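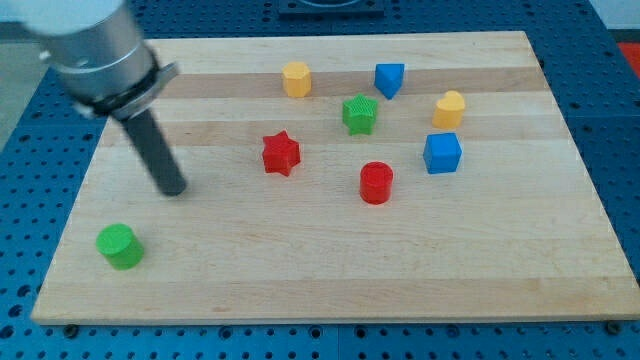
Robot Learning, handout 6: pushing blocks from spoken and written commands
Last changed Dec 24, 2020

These notes go with the second half of the lecture. Read the Firnari report first, at least up to the results table.

1. The task
The arm has one rod and no way of grasping. It can only push. The blocks lie on a wooden board and the policy is given a short command, such as "push the green cylinder to the red star". It then moves the tip of the rod in the plane of the board until the run is stopped. Height is fixed during a run, so the policy has only 2 numbers to output at each step.

Colour alone does not pick out a block. There are two pieces each of red, blue, green and yellow, so "the red one" could mean the star or the cylinder. Shape alone does not always do it either: there is a green cylinder as well as a red one, and the two stars differ in their number of points. Commands in the training set therefore name both colour and shape.

2. Training data
The Firnari set has 1000 demonstrations, recorded with a person steering the arm. Each one was labelled afterwards by someone who watched the recording and wrote down what the arm had done. This is cheaper than giving the command first, but the labels lean towards what is easy to describe. Small corrections near the end of a push are hardly ever mentioned.

3. Testing
The policy was tested on 200 commands, with the blocks rearranged by hand before each. A run counts as a success if the named block ends within the set distance of its target before step 299. Touching other blocks on the way is allowed.

4. Results to remember
Long pushes across open board failed more often than short ones. A cylinder tends to roll off the side of the rod tip when contact is off centre, and the policy has to go round and start again. Flat-sided blocks are easier to keep straight but turn when pushed near a corner.

The Jomgate version adds the last few tip positions to the input. It helped with cylinders and made little difference to the cube.

For next time: Tsai, sections 3 and 4. Bring your plots from the February exercise.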